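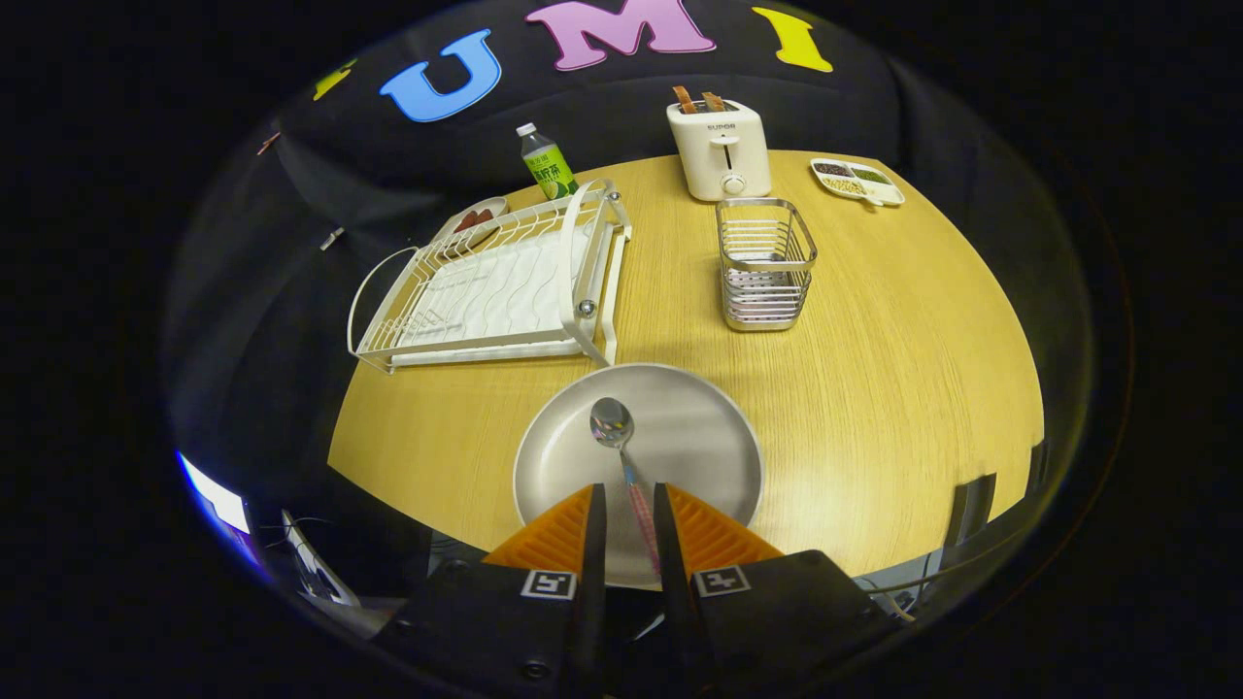 The breakfast table at the Loltgate robotics club, with a spoon in the orange fingers over the plate.

Give a club a spoon before you give it a football pitch. I've helped at school robot contests for 7 years and I love them, ramps, buzzers, shouting and all, but the best Sunday I've had was spent watching teenagers at Loltgate argue about cutlery.

Their project is laying and clearing breakfast, and it is wonderful! A spoon is thin, shiny and easy to drop. A plate has a rim to catch on. Every pupil already knows what a good job looks like, so the quiet ones correct the loud ones — and they're usually right. The club kept a list of 33 separate ways to get a spoon wrong, and they were proud of every one.

The Clornton contest still gives its household round only 9 minutes at the end of the day. I'd give it the whole morning, and I'd ask Haworth and Feltus to send their younger teams along too.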